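Right, moved to Stutbridge in the spring and I have thoughts about the buses. Bit of a thread, sorry!

The 9 is lovely. Goes past the river, driver says morning, there's always a seat upstairs. The 5 is a different animal. I've stood at that stop by the chemist long enough to read every word of the timetable, including the bit about bank holidays.

And the app! It told me my bus was three minutes away, then three minutes away, then three minutes away, then gone. Never saw it. Did it go down another road??
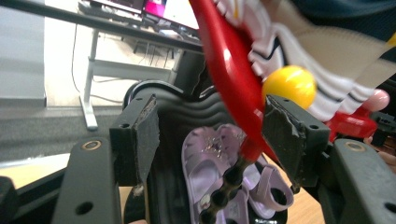 Anyway, I rang the helpline and a very nice woman said the times come from the depot and not from the bus itself, so if it's stuck at the level crossing the app hasn't a clue. Explains a lot.

They're changing the routes in July, and the 5 is meant to go round by the swimming baths. Great for me, rubbish for anyone up the hill.

If you're up the hill, go and fill the form in at the library. It's two pages and they give you a pen.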